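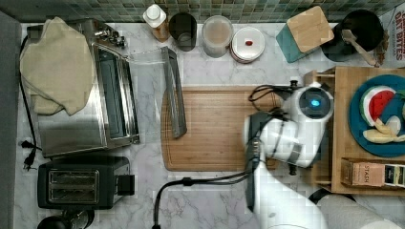 Podcast app re-downloads old episodes after I delete them

Posted by Nusrat Niazi in Listening & Apps

I use Umelard on my phone for podcasts, mostly while cooking or doing dishes. Since the update in May it keeps downloading episodes I already finished. I delete them, and by the next morning they are back. One show, Fesow, has more than 200 episodes in its archive and the app seems determined to put all of them on my phone.

What I have tried so far: deleting the show and subscribing again, signing out, restarting the phone. Auto-download is set to "new episodes only." Storage limit is set to 24 episodes per show, but it goes past that. Played episodes do show the check mark, so the app knows I listened to them.

Is this a setting or a bug?

Naheed Naqvi

It is the feed, combined with a setting. Umelard decides what is "new" by the episode ID in the feed and ignores the publish date. If a show moves to a different host, the host often issues new IDs for every old episode. The app then sees the whole archive as new. Fesow moved to Hashmi hosting this spring, so that fits.

To stop it:

Open the show page and tap the gear icon.
Set auto-download to Off for that show only.
Go to Settings, Storage, and clear the download queue. Deleting files one at a time leaves the queue in place, and it runs again overnight on Wi-Fi.
Pull down on the show page to refresh and wait for the list to finish loading.
Select all, mark as played.
Turn auto-download back on.

The 24-episode limit is applied at the end of a download batch. While a batch is still running, the count can go well over it.

If the list has more than 100 episodes, "select all" only picks up the ones loaded on screen. Scroll to the bottom first.

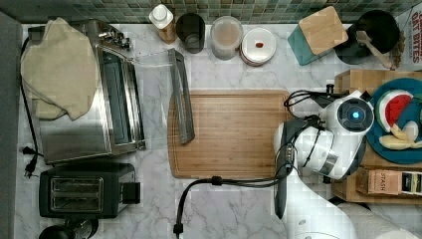 Will marking everything as played erase my saved position in an episode I am halfway through?

The saved position is cleared when an episode is marked as played. Write down the time before you start, or deselect that episode before marking the rest.

furkis_58

same thing happened to me, i just switched to another app. didn't feel like messing with it

Nusrat Niazi

Clearing the queue was the part I had missed. Steps done in the order given, nothing came back overnight. Two other shows had the same problem and I did the same for those. Older episodes of Fesow are now listed twice in my history, but I can live with that.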